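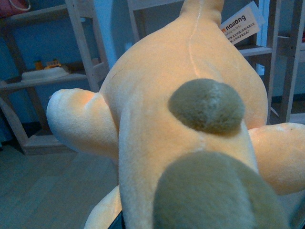 Tidying the spare bedroom

Tuesday, May 29, 2018

I gave myself one morning to get the spare bedroom ready for guests. We moved to Flelville in October and this room has been the place where everything else ends up.

I started with the soft toys. There were 23 of them when I got them all onto the landing. Seven are staying. The rest went into two bags for the charity shop in Trundton. I kept the paper tags on the ones that still had them, as the shop likes that.

After that I did the floor. I vacuumed first, then used a damp mop and went over it again with a dry cloth.

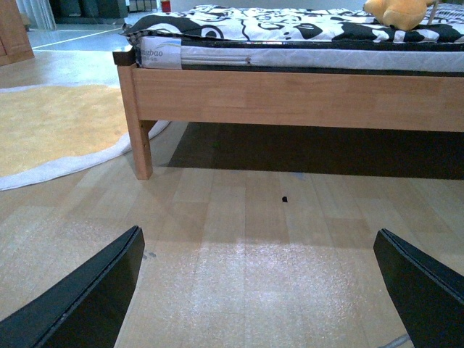 2 min read

The bed is low, with a wood frame and a gap under the side rail. Dust collects in there and the vacuum head won't go all the way back, so I use a flat mop with a long handle. I left the black-and-white bedspread on and only straightened it. The mattress gets turned twice a year.

The curtains are pale blue and reach nearly to the floor. I took them down last week, washed them on cool and hung them back up damp. They didn't need ironing.

The last job was the nightstand. I emptied the drawers, wiped them out and put back a flashlight, a box of tissues and a spare phone charger. The knobs work loose now and then, so I keep a screwdriver in the hall closet. 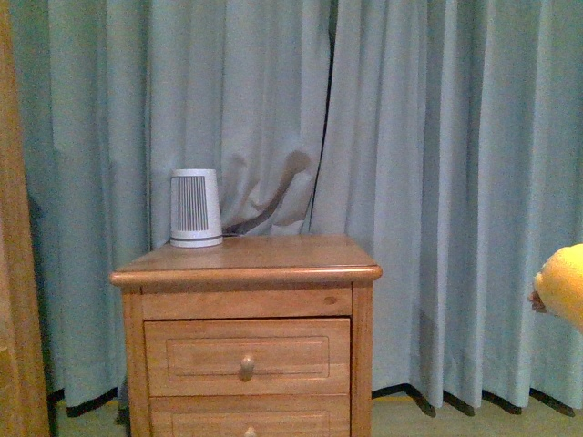 What do you use on wooden furniture?
A barely damp cotton cloth, then a dry one. I put a little beeswax polish on the top a couple of times a year and leave the insides of the drawers bare.

The closet is still to do. I'll get to it next weekend.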